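Keeping Records of Your Shop Designs and Recipes

Posted 6/29/25 in Workshop and Kitchen Tips

If you sell jam, cutting boards, candles or anything else made at home, the product is only part of what you own. The name, the label, the written recipe, the pattern and the photos on your sales page are separate items, and each is protected in a different way. The tips below cover the housekeeping side. They do not replace a lawyer.

Sort what you have before you protect it

Take a sheet of paper and make four columns: names and logos, writing and pictures, designs and mechanisms, and things you keep to yourself. Most small kitchens and shops have entries in every column. A label with a drawing on it goes in two of them, the name under the first and the drawing under the second.

Names and logos are trademark matters. Writing and pictures are copyright. A new mechanism, such as a clamp that closes in a new way, may be a patent matter, and the ornamental shape of an object may qualify for a design patent. A spice ratio that you never publish can be a trade secret, but only while you take reasonable steps to keep it secret.

Recipes

A bare list of ingredients generally gets no copyright protection in the United States. The explanatory text you write around it can. If the value is in the ratio, do not print the ratio. Food labels still have to list ingredients in the order the law requires, but quantities can usually stay in the notebook.

Split the working copy from the master. The working copy at the stove can say "2 scoops blend A" and the blend itself is written down only in the master. Mix the blend in advance and store it in a container marked with the letter and the date. Anyone helping with a batch can then follow the working copy without seeing the formula.

Keeping a notebook

Use a bound notebook with numbered pages. Loose sheets get lost and are easy to question later. Write in ink, date each entry, and strike out errors with a single line so the original can still be read. Record failed versions too. Photograph each page when it is full and store the files in a second location.

The United States gives patent priority to the first inventor to file, so a notebook does not reserve an invention for you. It is still useful for showing that you developed a thing yourself, and for working out who contributed what.

Watch the calendar after you show something in public. A U.S. patent application normally has to be filed within 12 months of the inventor's own disclosure, and many other countries allow no such period. A table at a craft fair in May counts as showing it. So does a video.

Drawings and jigs

Put a name, a date and a revision letter on every drawing. Mark jigs with the same revision letter, using a stamp or paint pen, so that an old jig is not used with a new drawing. Retired jigs go in a separate bin - do not leave them on the wall with the current ones.

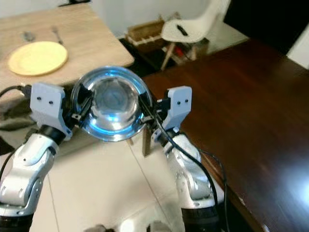

If an outside shop makes parts for you, get the agreement signed before the drawings go out. It should say who owns the drawings, who owns any tooling made from them, and what happens to both when the job ends. Paying for a logo or a set of photos does not by itself transfer the copyright. Freelance work usually needs a written assignment.

Choosing a name

Made-up words are easier to protect than descriptive ones. "Drokard" on a line of knife racks says nothing about racks, and that is in its favor. "Strong Wood Racks" describes the goods and will be hard to register. Search the federal trademark database before ordering labels, and search similar spellings as well. Printing 2,000 labels and finding a conflict afterward is an avoidable expense.

Use TM next to an unregistered name if you like. The R in a circle is for federally registered marks only.

Storage

Keep the master notebook, signed agreements and registration papers in one closed box, away from the stove and the finishing bench. Solvent vapor and steam are both hard on paper. Check the box when you do other yearly shop maintenance, and write renewal dates on the inside of the lid.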